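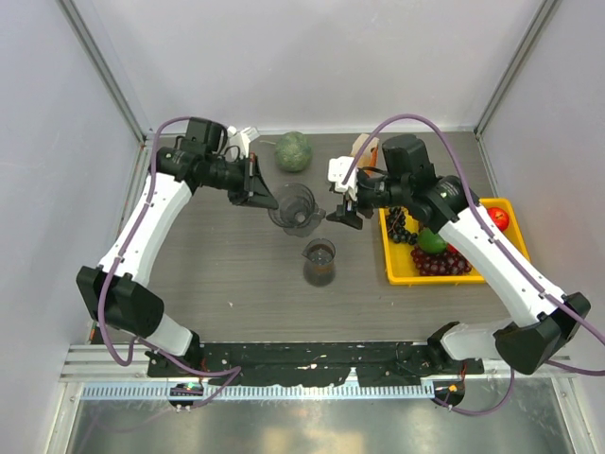
What gets the cloudy film off a clear pitcher? Dishwasher made it worse I think.

Enikő Nyitrai
White vinegar and warm water, half and half. Fill it to the top, leave it 41 minutes or an hour, whatever – then a soft brush. Rinse well. If its still cloudy after two rounds its probably scratched, not film, and that wont come out.

Shek
same problem here, baking soda paste worked ok on the spout. dont use the green scrubby side

Garneo21
just buy glass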